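Chapter 4
Cotton in the Home

Cotton is the fibre most people touch first in the morning and last at night. It is found in sheets, shirts, flannels and towels, and it has kept its place there through a century of cheaper rivals. This chapter deals with woven and looped cotton goods after they leave the mill.

In March the Plovham mill sent out 3,632 bales of yarn. Much of it went to Pennington, where it was made into towels and bed linen. We shall use the Pennington records again in Chapter 6.

4.1 Stripes, motifs and labels

A plain towel can be decorated in two ways. Stripes are usually woven in, using dyed yarn. Small motifs are added later by embroidery - animals and flowers are common on towels meant for children. The label is sewn into an edge or hem.

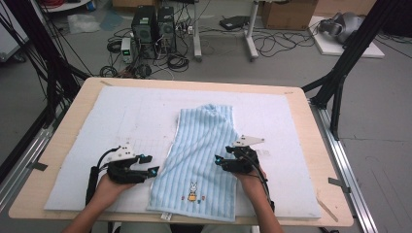
4.2 Washing and shrinkage

Cotton swells in water and tightens as it dries. Arturo Farina washed 220 towels at Oditstead and rejected 19 of them for shrinkage. His method is set out below.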